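Hakdale Greenhouse Automation Group
Minutes of the gripper and wrist camera review, September 30, 2026

Present: Dirceu Pimentel (chair), Pui-shan Su, Lai-ching Tseng, Vibeke Thoroddsen (minutes)
Apologies: Brian Temba
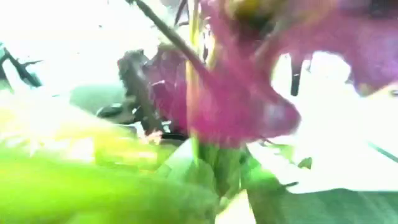

1. Minutes of the last meeting
Approved with one fix. The soft-finger tests in June used the Bestero fingers, and the notes had them down as Penrose. Vibeke has corrected the shared copy.

2. Gripper comparison
Pui-shan went through the results, and they are really encouraging! Each gripper was given 200 stem picks on the mixed tray. The Penrose two-finger marked 28 stems and the Bestero soft fingers marked 22. Dirceu had expected the gap to be wider and was pleased with how well the Penrose held up now that it has the new pads (the thin ones, cut down from the old sheet).

Lai-ching pointed out that the Bestero is slower to open, and that you feel it most when leaves crowd the stem. Pui-shan agreed and would like to try it with a smaller opening before anyone judges it on speed. Everyone was keen to see that.

Some talk about whether a petal bruise should count the same as a stem mark. Left as is for this round. Lai-ching will write up a separate bruise score so we can go back over the picks with it.

3. Wrist camera
Long item, and the liveliest of the meeting. Close-up views are still the weak spot. In the view at the top of these minutes the pink flower takes up most of the upper part and is badly blurred, and the background has gone white in large patches. The darker leaf at lower right keeps its veins, though, and the thin dark stem running down into the flower is one of the few lines with any edge to it. Pui-shan thinks that is good news, as stems are what we want to find.

Dirceu asked if the withered petal left of the bloom could be told apart from the healthy ones by color alone. Lai-ching thinks yes, the dull brown and purple stand well clear of the pink, and she would love to try it on the full set of 3123 saved views.

Vibeke asked about fixed exposure. Agreed to try it, two settings, same tray, same arm path. Lai-ching also wants to test the close-focus lens, and to turn the camera a little so it looks past the fingertips. Dirceu would like the two changes made one at a time.

4. Controller
The Hundimeck controller has been on the bench arm for the whole of this round and the group likes it a lot. The slow approach is much smoother than on the old box, and Pui-shan got the force limit set up in one afternoon without opening the manual. One open problem: the arm stops short if the gripper is swapped and the tool weight isn't changed in the menu. Brian sent a note asking for the weights to be saved by gripper name. Agreed, and he will do it.

5. Actions
Pui-shan: repeat the Bestero picks with the smaller opening.
Lai-ching: bruise score; color test on the saved views; fit the close-focus lens once the exposure runs are finished.
Vibeke: fixed exposure runs, both settings.
Brian: tool weights in the Hundimeck menu.
Dirceu: order a second set of Penrose pads.

6. Any other business
Pui-shan asked for the tray labels to be moved to the short side, where the arm doesn't rub them. Agreed.

Next meeting when the exposure runs are in. Vibeke to send round a time.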